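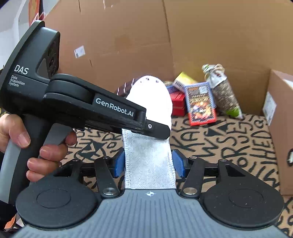
Project report: hand-held grippers on the sorting job at Grusteck
Jyoti Thakur

Last updated Fri 18 February

I spent 18 shifts at Grusteck, where mixed small goods go into cardboard boxes. Since December part of the sorting has been done with hand-held grippers, so that a machine can later be trained on the same moves. Soft things such as socks and insoles are the slow part. They fold, and the worker has to line up the jaws again.

I interviewed seven workers. Most said their wrists got tired sooner — the pay had not changed. Three had asked what their job would be once the arm came in, and had been told it would be checking and refilling.
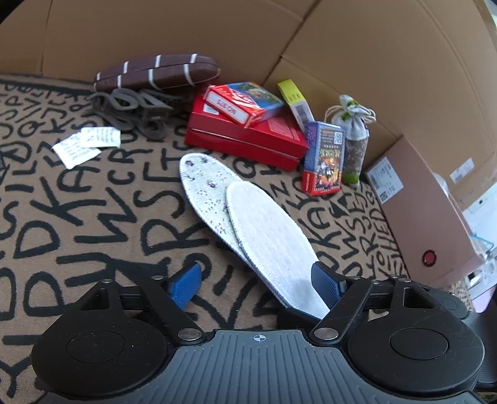
Checking is fine for an hour, Babita Rathore told me, but she would want to swap with someone after that, and she would want it written down before the arm arrives.

The rota for checking has not been drafted yet.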